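About Gestard

Gestard makes rubber seals and small molded parts for car doors, windows and trunks. We started in Perkdale with two presses and one customer, a repair chain which needed door seals for older models. Today our parts go to assembly plants and to suppliers who build complete door modules.

We employ 351 people. Most of them work in production, and the others are in tooling, quality and shipping. Every new seal profile is tested in our own laboratory, where a sample door is opened and closed for many days before we send the first parts to the customer.

In January we opened a second hall for electric vehicle parts. The battery covers need a different rubber mixture, so Mohcine Ait Brahim and his team spent almost 1,000 hours on trials. The hall is now working on the day shift only. 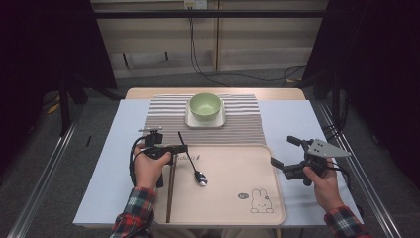 Solange Marchand wrote to us after the first delivery that the seals fitted the covers without any trimming, and she asked if we could make the corner pieces also. We can, and they are in our catalog now.

For prices and samples, please contact Naima Ghoneim in the sales office. For jobs in production, ask for Mahmoud Abdel Hamid.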